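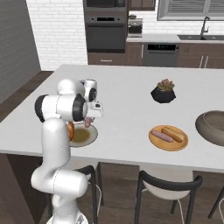 Support > Mevura Kitchen Arm > Set-up Guide > Section 2: Planning and Budgeting

Search this guide Enter a part number or keyword

Section 2: Planning and Budgeting

Read this section before you place an order. It covers the choices that are hard to change later: where the arm goes, what it will handle, what you need to buy with it and how much to set aside for running it. Fitting starts in Section 3.

You will need a tape measure, a plan of the room (a sketch will do) and the order form from your supplier. Allow an evening for it.

2.1 Decide what the arm will do

1. Write down each job you want done, one to a line. Use plain terms, such as "move a sausage from one plate to another" or "put a bread roll in a bowl".

2. Beside each job, write the item to be picked up, where it starts and where it ends.

3. Mark any job that involves liquids, knives, glass or a hot oven. The standard gripper is not rated for these. Strike them off the list or ask for a quote for the Frerichs heavy gripper, which is sold separately.

4. Put the remaining jobs in order of how often they come up. If the first two or three would not justify the purchase by themselves, speak to your supplier about hire before going further.

Note: Soft foods need the soft-grip finger pads. The hard pads supplied as standard will mark or split them. One set of soft pads is enough for a home kitchen. A teaching kitchen or canteen should order two, so that one can be washed while the other is in use.

2.2 Try the jobs in the simulator

The Skakdale planner is included in the price and can be used before you buy. It runs on an ordinary desktop computer.

1. Choose the room layout nearest to your own. Island, galley and single-wall kitchens are supplied.

2. Change the worktop height and depth to match your measurements.

3. Place the arm, then add the plates, bowls and food you listed in 2.1.

4. Run each job 11 times, moving the items a little between runs.

5. Save the report. Your supplier will ask for it with the order.

If a job fails more than once, move the base and try again before you consider a longer arm. Most reach problems at this stage come from a base set too far back from the work.

Caution: The planner does not model grease, steam or crumbs. A job that runs cleanly on screen may still need a slower speed or different pads in the kitchen. Do not use the saved report as a safety assessment.

2.3 Choose the position

1. Mark the centre of the base on your plan.

2. Draw the reach circle for your model. The figure is on the back of the order form.

3. Check that every start and end point from 2.1 falls inside the circle, with 40 mm to spare.

4. Mark any seating inside the circle. Chairs and stools must be moved out before the arm is switched on, so you need somewhere to put them.

5. Mark taps, plants, blinds and wall cupboards inside the circle. Clear what you can. Enter the rest in the planner as fixed objects.

6. Mark the nearest socket and the route of the power cable. It must not cross a walkway or pass under a chair.

Note: If you rent, get the landlord's agreement in writing before ordering the bolt-down base. The free-standing base needs no drilling but takes up more floor.

2.4 Work out the purchase cost

The arm is the largest item but seldom the whole bill. Ask for a written price for each of these:

- Arm and controller
- Base, bolt-down or free-standing
- Soft-grip finger pads (part 128)
- Stop button and holder
- Delivery, including stairs if you have them
- Electrician's visit, if a new socket is needed
- Fitting and first check

The standard starter bundle is £1,472 and covers the base, one set of soft pads, the stop button and fitting. It does not include the arm, delivery or electrical work. Bought singly, the same parts cost more, so take the bundle unless you already have a base from an earlier model.

Fitting on a Saturday is possible in most areas and is charged at the weekend rate.

2.5 Work out the yearly cost

1. Add the service visit. One a year is required to keep the warranty.

2. Add replacement pads. Pads used daily with food should be changed every three months, or sooner if they are torn or stained.

3. Add insurance. Some home policies will not cover a fixed machine without an extra premium - ask before you order.

4. Add a sum for breakages. New users drop things in the first weeks. Buy cheap plates for practice and leave the good ones in the cupboard.

Caution: Do not save money by fitting pads from another maker. They may come loose and fall into food, and any damage they cause is not covered.

2.6 Before you sign

Check the base type on the order against your plan. Check the delivery address and the width of the narrowest door on the way in. Keep a copy of the planner report with the order.

Orders are sent out from the Clistville warehouse. Changes can be made free of charge until the arm has been packed, and after that a restocking fee applies to the base and pads. The arm itself can be exchanged only if it is unopened.

Continue to Section 3: Unpacking and Fitting the Base.

Last updated: July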